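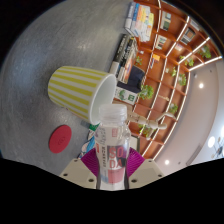

Soda bottle, with a ceramic cup on its side behind it.

Kerkholm Deposit Return Pilot
Progress report to the Lerance Fund, period ending July

Collection points
The grant covers eight return points in Kerkholm. All eight are now open. The last two, at the Bugti car park and the swimming baths, opened later than planned while we waited for a power supply at each.

Take-up
We signed up 177 households against a target of 200. Most of the shortfall is in the flats north of the canal, where leaflets went out with the wrong opening hours. Corrected leaflets have been printed and delivered.

Sorting
Bottles returned with their caps on are accepted. Glass is not part of the pilot but people keep bringing it, so a bottle bank has been placed next to the busiest point — the council empties it at no cost to the grant.

Spending
Staff and van hire are within budget. Storage is over, as the Mutosier unit put its rent up in the spring. We ask to move the unspent printing money across to cover this.

Next period
Evening opening until 8 pm at two points, and a second round of sign-ups in the flats.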